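Print this page
E-mail this page

4.2 What the checklists leave out

Most good-practice guides for hand-held gripper collection ask for the same things. Log the session, name the operator, keep the task list fixed, reject clips in which the object leaves view. We have no quarrel with any of these. Our doubt is whether following them tells a later user much about the data, and on that point the evidence is thin.

Take the Drolbridge rules, in force at our site since June. They require that the fingers be inspected before every session and that any finger with "visible wear" be replaced. The phrase is never defined. When we gave the same pair of fingers to 2 inspectors, one passed them and the other did not, and both could point to the rule in support. Kaczorowski has argued that the wording should stay loose so that sites with small budgets can comply. Perhaps so, but a rule that can be read either way is hard to audit, and we suspect that many of the passes in the site logs mean only that someone signed the form.

The padding is where this matters most. A frayed edge changes where contact begins, and a policy trained on such clips may learn the fray along with the grasp. Whether it does so to a degree worth worrying over, we cannot say. The Walia draft sets a limit of 75 sessions per pair of pads, with no test behind the number that we could find. Kalinowski sets no limit at all. Figure 7 shows a pair of fingers in use at a cup task, with the jaws open and the cup outside them. The edge of the right finger is irregular, and under the stricter reading of the Drolbridge rule it would fail.

Surfaces get even less attention. The Unis guide asks for "a plain, uncluttered work area" and leaves it there. A pale tabletop with strong grain is plain to a person and may be far from plain to a feature tracker, yet it satisfies the guide. So does a glossy one under a window. Of the 3000 clips we reviewed, none had been turned down on account of the table.

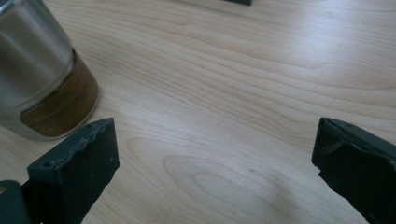
Figure 7. Open gripper fingers and a steel cup with a dark wood-grain band, on a light wooden tabletop.

We would therefore ask for less paper and more specific wording. A wear rule should name a measurement — the depth of a notch, say — and the tool used to take it. A surface rule should call for a short clip of the bare work area, stored with the session, so that later users can judge for themselves. Neither step is costly. We make no claim that either would improve trained policies, and we would distrust any standard that made such a claim without a controlled comparison. Section 4.3 takes up the separate problem of operator sign-off.

Last updated: Sep 10, 2024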